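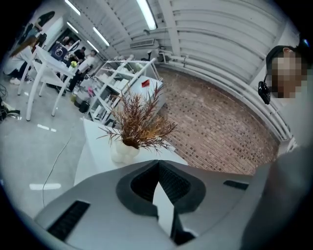 Zamatness Hill Climb, July results posted

plundden_pete
Results are up. Lashari took the open class by more than 2 seconds, in a car that sat under a tarp all winter. My own run was slower than the tow truck's.

torque_and_tea
Congrats to Lashari, but that class needs splitting. A 700 horsepower build against my 200 is a parade with a stopwatch.

plundden_pete
It's called open class. The clue is in the name.

torque_and_tea
So is my wallet, every July. I paid the same 300 entry fee to be a rolling chicane.

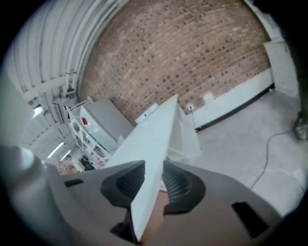
Samina Usmani
Splitting it would leave four cars in each half and a trophy for everyone who remembers to bring a helmet. Leave it alone and fix the Bulten hairpin, where the runoff is still gravel soup.

torque_and_tea
Agreed on the hairpin. I left half a bumper there – if anyone finds it, it's the blue one.

plundden_pete
Blue bumper is at scrutineering with the other blue bumpers. I'd still vote no on the split.

torque_and_tea
You'd vote no on lunch.

Samina Usmani
Entry forms for next year still say open class, so argue fast.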